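Opinion | Robots & Work
3 min read
Home Columns Archive Newsletter

The sandwich that stopped the line

I've been grumpy about one number since Tue 6 April, and the number is 36. That's how many times the snack station at our Trukville shop logged a "successful grasp" on a morning when it kept squashing lunch.

Some background. We have a two-armed setup that picks chocolate bars, sodas, cookies and sandwiches for small orders. The grip software is called Ekari, and it's pretty good! Give it a Coke bottle and it's happy all day. But somebody had copied the bottle's grip force over to the soft goods, and Ekari thinks a grasp is fine as long as the thing doesn't fall out of the fingers. A flattened sandwich never falls out.

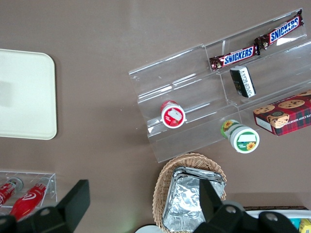
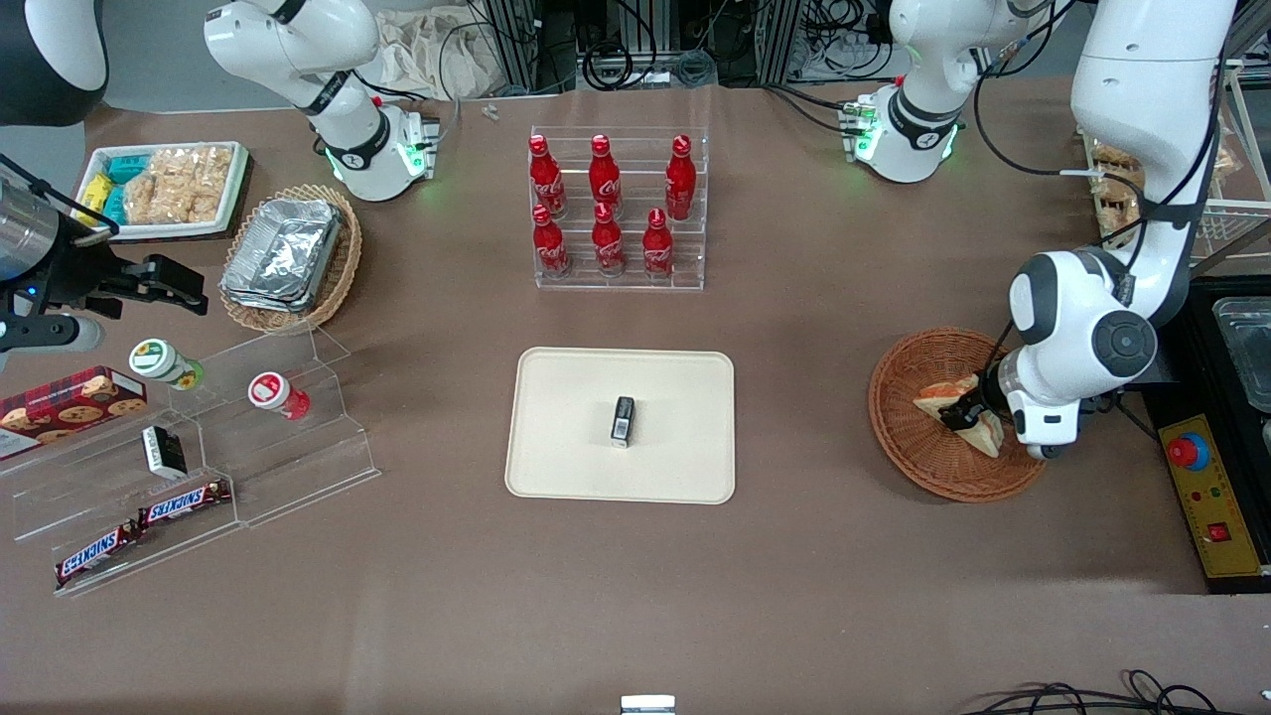
The snack table, with a gripper on the sandwich in the second shot.

Haris Virk caught it by opening the order bags and looking (what a concept). The dashboard was green the whole time. Xinyi Liang went through the log afterward and found no fault at all, not even a warning, and I think that's the scary part.

Now, I've heard the shrug already: it's bread, who cares, throw it out and change the setting. Sure, and we did change it. But the force limit is the same kind of number whether there's rye in the fingers or my thumb, and ours got changed by copy and paste with no second person checking. We have a big red stop button and I love it, but you can only hit it when you know something's wrong.

So my ask is pretty modest. Make force changes need two sign-offs. Log how hard the thing squeezed, next to whether it held on. And every morning, before the first order goes out, let a human unwrap eight of those picks and poke them. Haris has already volunteered, mostly for the leftovers.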